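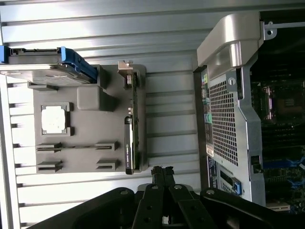 Lost crab pots off Nandale, who do I report them to?

Posted by Duyên Doãn, 22 February 2025

I kayak out of the Nandale ramp most weekends and dive a little in summer. Since the winter storms I keep coming across crab pots with no buoy on them, mostly in the eelgrass on the north side of the channel. Some are lying on their sides with line wrapped all around them. The last one I looked at still had crabs inside, a few dead and a few alive, and a small flounder.

I would like to get these out of the water but I don't know what the rules are. A man at the ramp told me it is illegal to touch another person's gear even if it has been sitting there for a year. Someone else said anything without a buoy is trash and you can just take it. They can't both be right.

I also don't know how much harm one pot does. Is it worth making a fuss over, or do they rust out on their own after a season? I can mark the spots on my phone if that helps anybody. I don't have a boat with a winch, just the kayak.

Mercy Mollel
Member, Drumdale

The man at the ramp is closer to right. In most states a pot belongs to whoever's tag is on it, and pulling it yourself can get you a ticket for tampering, buoy or no buoy. Some states let you bring in lost gear under a permit or during a set cleanup period after the season closes. You need to call your own fish and wildlife office and ask two things: whether they have a lost gear report line, and whether there is a cleanup period on your stretch of coast. Ours in Drumdale is in April, but don't go by that for Nandale.

When you report, they will want:

The position, in degrees and decimal minutes if your phone will do it. A pin on a map is OK but people copy them down wrong.
Depth, and the stage of the tide when you took it.
What kind of pot (round, square, wire or mesh) and whether there is line floating up from it. Loose line is what gets into propellers, so those tend to be picked up first.
The tag number if you can read it without moving the pot.

As to whether it matters, yes. A pot with a working escape panel is supposed to open up when the cotton cord rots through, and after that it doesn't catch much. If the cord was replaced with nylon, or the panel is face down in the mud, it goes on catching. Crabs go in, die, and then they are the bait for the next ones. Coated wire lasts for years. The pot also kills the eelgrass under it, and that patch is slow to come back.

We did a cleanup here with two boats and brought in 33 pots. Most were in less than 20 feet of water. A good number had names on them and the owners were glad to get them back -- pots aren't cheap.

Please don't try to lift one from a kayak. A pot full of mud is a lot heavier than it looks and the line will pull you over. Don't reach into one while diving either, and carry something that cuts line.

Neves
Member

I just haul them up and put them by the dumpster. Never had any trouble. By the time you get someone on the phone the thing has moved anyway.

Duyên Doãn

Thanks Mercy. I called this morning and they do have a report line. They took four positions from me and said to leave the pots where they are. They didn't know yet about a cleanup period but will call back. I'll go out again at the next low tide and try to get the tag numbers.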